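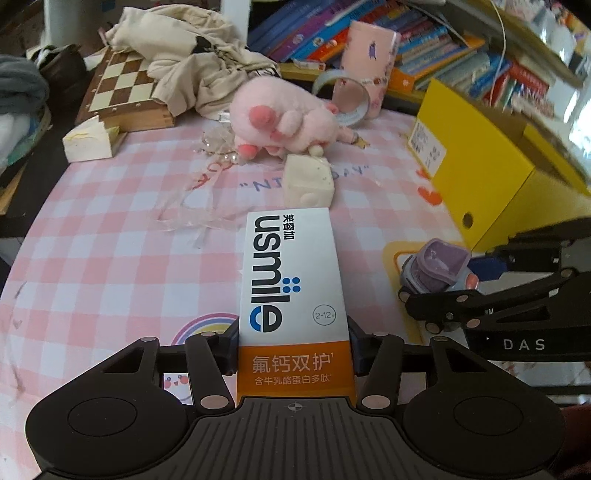
Two-handed tidying with hand-held grippers on a checkered cloth

About Planesell

Planesell records everyday household tasks performed by people, so that robots can be taught to carry them out. Our operators work with hand-held grippers in ordinary rooms, among the belongings that are found there. The recordings are prepared at our office in Giminley and supplied to research groups and equipment makers.

The company was founded by Chrysanthi Vrettos and Iason Chrysikopoulos, who continue to direct it. Our current library holds 3,567 demonstrations, of which 2,324 involve the use of both hands. Packing, sorting and putting away small goods make up the largest share.

How We Work

Each operator completes a training course under Magdalini Xenos, Head of Demonstration, before recording alone. Operators are taught to approach an object slowly, to close the fingers squarely on its sides and to keep it upright while it is moved. 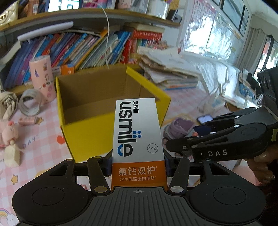 Printed cartons receive particular attention in the course. They are light, they crush easily, and they must often be passed into a larger box without disturbing the objects nearby. An operator repeats such a task until three clean demonstrations have been accepted by the review desk, led by Stamatia Christodoulou.

Our Offices

Planesell maintains its main office in Giminley and a training site in Nivovstead. Inquiries about training and employment should be addressed to Efthymia Kourkoulas at the Nivovstead site.

Page last revised March 31, 2023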